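Mending Mornings: what we learned about zips, cuffs and hoods this spring

If you came along in May you'll know how full the hall got! We had set out chairs for the usual crowd and by ten o'clock people were perching on the window sills with jumpers in their laps. Thank you to everybody who brought something torn, thin, stretched or chewed. It was the busiest clothes-mending morning since we moved to Godoy Street, and a lovely one.

For those who couldn't make it, I promised to write up the useful bits, so get your pins out.

Hoodies first. They seem to be what most households own too many of and still can't bear to throw away. The body lasts for years and then one small thing goes, usually the cord, the cuffs or the seam where the hood joins the neck, and the whole garment ends up at the back of the wardrobe. All three can be put right at home in an evening, and two of them without a sewing machine.

A lost cord is the easiest. Fasten a big safety pin to one end, feed it into the eyelet and work it round by bunching the fabric up over the pin and pulling it flat again behind. Don't rush the middle, where there is often a thick seam to get over. When both ends are out, tie a fat knot in each and you will never have to do it again. Fung-ping Lai showed us how to do the same with a plastic straw, cord tucked inside and stapled, and it goes through like a dream. I've since done four of them this way, including one that had been in a drawer since my son was at school.

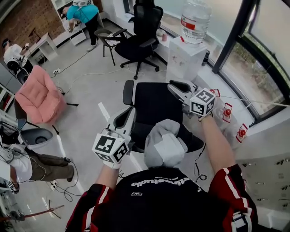 Ivana Urrutia wants me to add that the straw trick fails on children's sizes, where the channel is too narrow, and that she would sooner use a hairgrip, closed end first, with the cord threaded through the loop. She also thinks I was too hard on sewing machines last time and that a zigzag stitch on a hood seam will outlast anything done by hand. I'm happy to print both, and I tried the hairgrip last night on a toddler's top. She's right!

Cuffs are more work but so satisfying. Unpick the old ribbing with a proper seam ripper (nail scissors will end in tears, I speak as one who knows) and keep it, stretched out or not, as your pattern. Cut the new piece a little shorter than the sleeve opening, fold it, and pin it in four places before you sew, so that the stretch is shared out evenly. Sew with the ribbing on top and pull it gently as you go. If you want to use a contrasting colour, do! We had a navy sweatshirt go home with mustard cuffs and it looked far better than it can ever have done new.

Where to get ribbing? Gerkell on the corner sells it off the roll and will cut you as little as 9 centimetres, and they keep a bin of end pieces under the counter if you ask. Otherwise, use the welt from a jumper that has really had its day. Cristóbal Benítez has been doing this for years and his gardening coats are a sight to behold.

Now zips. A zip that splits open behind the slider nearly always has a tired slider and perfectly good teeth. Run the slider down to the bottom and squeeze each side of it very lightly with pliers, then try it. Squeeze, try, squeeze, try. Too much and it will jam or crack, and then you do need a new one. A stiff zip wants nothing more than a rub with a candle stub or a soft pencil. I can't tell you how many coats I've seen given away for want of a pencil.

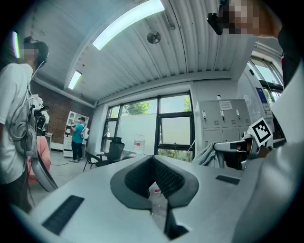 If the teeth are missing near the bottom, you can sometimes sew a small bar of thread just above the gap to make a new stop, and live with a jacket you step into. It suits some people. For anything you wear every day, a whole new zip is worth the bother, and we'll be going through that slowly, with tacking, at the next session.

Some news on money, as several of you asked. The raffle and the cake table together brought in £3590, which is wonderful and more than we dared hope for. Up to 3000 of that will go on two overlockers and a decent steam iron. The rest will buy thread, needles and good lamps, because sewing black on black under the hall lights is nobody's idea of fun. Florencia Cisternas has been comparing machines and would be glad to hear from anyone with strong feelings about them.

The thread swap is staying too. Bring any reels you don't want and take home the ones you do. Old cotton thread is fine for tacking, but give it a tug first, and if it snaps easily don't trust it with a seam.

Next time we start at half past nine, with room for 35, so please put your name on the sheet by the door or ring Musa Anozie. Tea is free, the first lot of biscuits is on me, and Hima has kindly offered us a box of buttons that I have already been through twice. There are some absolute beauties in there, including a set of green glass ones that I've had to put back three times.

Bring scissors if you have them, with your name on!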